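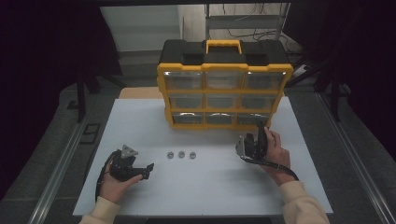

Fig. 1. Parts organiser with nine clear drawers and a carrying handle.

Who fixes it? Repair habits in Kumstead
Student project report, second year, Design and Society
Manju Yadav

How I ended up with this topic

My first idea was a project on packaging and I gave it up after two weeks because I was bored stiff. Then my kettle switch went, I took it back to the shop in Kumstead where I'd bought it, and the man at the counter told me to put it in the bin and buy another one. He wasn't rude about it or anything! He just looked at me as if I'd asked him to re-sole a flip-flop. I walked home with the kettle under my arm and by the time I got in I had my question: when something small breaks in a house round here, what do people do with it, and who (if anyone) do they ask?

My supervisor, Omprakash Tiwari, liked it but made me cut it down. I'd wanted phones, clothes, bikes, furniture, the lot. He said pick things that sit on a kitchen worktop or a shelf and leave it there, so that's what I did: kettles, toasters, lamps, radios, clocks, fans, that sort of thing.

What I did

I wrote a one-page questionnaire and put it through 100 doors on the Annamalai estate in January, with a box at the corner shop for returning them. I got 17 back, which I was a bit gutted by, but Omprakash says that's fairly normal for paper through the door with no prize attached. I then did longer chats with two of the people who had left a phone number. I also read the old job book from Brellotmont, the repair shop that used to be on the high street (it's a nail bar now). The owner's daughter still has it and let me sit at her dining table with it for two afternoons. It has 1,431 jobs in it, all in pencil, and I read every single one.

What the job book is like

I could have written the whole report on this. Each line has a surname, the item, what was wrong and a price, and sometimes a little note such as "flex again" or "told her no more toast forks". Lamps and irons come up constantly. Clocks get busier before Christmas, I assume because people wanted them going for visitors, though the book doesn't say so and I may be making that up.

What struck me most was how often the same surname comes back with the same item. One family had a fan in so many times that the entries just say "the fan". I think they must have paid more than it cost in the first place. When I told my mum this she said of course they did, it was their fan.

What people told me

Most of the questionnaires said the last broken thing had been thrown away or was still in a cupboard. I hadn't put the cupboard as an option, people wrote it in the margin, and if I did this again it would be the first box on the page. The cupboard seems to be where things wait while you feel guilty about them.

The two longer chats went in quite different directions. The first was with a retired bus driver who mends everything himself and keeps every screw he has ever taken out of anything. He was very firm that the hard part is getting the case open, and he showed me a radio held shut with clips that snap if you look at them funny. The second was with a mum of three who said she'd happily pay for a repair if she knew the price before she set off. She had once rung three places about a toaster and not one would give her a figure over the phone. By the third call she had already ordered a new one.

I emailed Gekska, who made my kettle, to ask if they sell the switch on its own. They sent a polite reply with a link to their full range of kettles.

What I think it shows

With so few forms back I can't say much about the whole estate and I'm not going to pretend I can. What I can say is that the people I heard from weren't lazy or careless about their things. They mostly didn't know where to go, or they expected to be told it wasn't worth it. The job book suggests that "worth it" used to mean something a bit looser than the price of a new one.

What I'd change

I'd knock on doors in person, even though the thought makes me feel slightly ill. I'd ask about prices much earlier in the form, and I'd drop question six, which asked people to rate their "repair confidence" and which three of them answered with a question mark. I'd also leave more time for the job book. My notes from the first afternoon are so messy that I had to go back and redo the irons.

Thanks to Omprakash, to the corner shop for minding the box, and to everyone who filled in a form. The kettle is still in my cupboard.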